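Kevville Community Garden - minutes of the January planning meeting

Start 6:30 p.m., held at the Dikeck Street hall. Priit Venckus in the chair, Aliki Economou taking notes. Good turnout for a cold night, and a lovely noisy one!
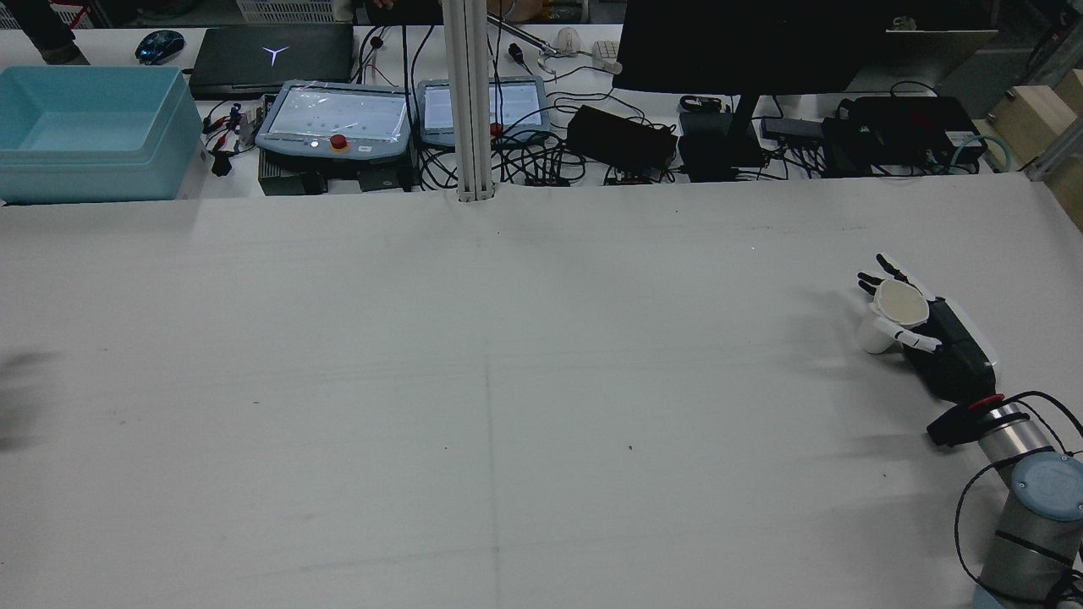
Priit asked whether we could start with the tomatoes this year and leave the fence for later, as last January the fence ate the whole evening and the seed order went in late. Agreed by everyone, fairly loudly.

**Minutes of the last meeting**

Read and accepted with one change. The leaf mold bay is to be turned in April, and the old minutes said August.

**Seed order**

The order needs to go to Butkienė before the end of the month. Aliki had gone through last year's sowing book and it made great reading. Runner beans did wonderfully in the beds along the lane and poorly by the shed. The yellow beets were a hit and we ran out of them at the open day before noon. Carrots forked again (same stony beds as before, so no surprise there).

Decisions:

- Beans go back along the lane, double row, with the taller poles.
- Yellow beets doubled. Red beets stay the same.
- Carrots move to the raised beds, short-rooted kinds only.
- Celery dropped. Two members spoke up for it, but neither wanted to water it.
- Stellia, the small plum tomato, gets the whole sunny end of the polytunnel.

There was a long and happy talk about Stellia. It cropped into October last year and people were still bringing in jars of sauce at the winter potluck. Saved seed was handed out in envelopes and there is plenty left. Priit would like each plot holder to try at least one plant outdoors as well, in a sheltered spot, and write down when the first fruit ripens. A sheet for this will go up inside the shed door.

Total for the order came to $166, with the seed potatoes included. Approved.

**Seedling swap**

Last year's swap was so much fun that we are doing it again in May, this time with proper labels. We ended up with a lot of mystery squash and at least one of them was a melon. Labels to show the name of the plant, the sowing month and whether it has been hardened off. Please, please write in pencil - the felt pen washed off in the first rain.

Aliki offered to start 96 lettuce plugs at home for the swap table, in four batches so that they don't all bolt in the same week. Applause for that. Anyone with clean plug trays to spare can leave them on her porch.

**Water**

The rain barrels by the shed came through the frost fine. The one behind the polytunnel has a split near the tap and will need replacing or patching. Patching first, we think. Priit has a kit and will have a go at it once the weather is above freezing for a few days running.

We also talked about the drip line. It works beautifully on the squash beds and everyone who has it is in love with it. The lane beds still rely on cans, and it's a long walk with two full ones in July. A price for extending the line is wanted by the next meeting. It would need to run under the path, so we should look at where the path is already sunk and dig there.

**Compost**

Bay two is ready and it is gorgeous stuff, dark and crumbly right to the bottom. Members may take five buckets each, starting now. Bay three is too wet and needs cardboard, torn up small, tape taken off. Please no more whole pumpkins! They sprout, and last fall we had vines coming out through the slats and halfway over the path.

A question came up about coffee grounds. The café has offered us more than we can use. We settled on one tub a week, mixed in well, and the rest can go to the school garden if they'd like it.

**Plots**

All 18 plots are taken for the coming season, which is the first time that has happened. The two half plots by the gate are being joined into one and given over to cut flowers for anybody to pick. Suggestions so far are cosmos, snapdragons, sweet peas on a frame and a big clump of something blue at the back. Priit argued for cornflowers and Aliki for larkspur, so we are having both.

**Fence**

Got to it in the end. The posts on the north side lean but are sound at the base. Bracing them will do for this year. The deer have been coming in over the low stretch near the plum trees, so that part gets an extra wire before the beans are up. Work morning to be set by email.

**Any other business**

- The shed padlock sticks. A squirt of oil fixes it, and the can is on the shelf to the left.
- One green-handled fork is still missing. Please look in your trunk.
- Somebody left a very good pair of gloves on the bench in December. They are in the seed drawer.
- Next winter's potluck: could we have more savory dishes? There were nine desserts last time, though it must be said they all got eaten.

**To do**

- Aliki: send seed order, start first lettuces, write up the tomato sheet.
- Priit: patch barrel, get price for drip line, check bracing timber.
- Everyone: cardboard for bay three, pencils for labels.

Meeting closed at 8:15 p.m. Next one in February, same hall, same time.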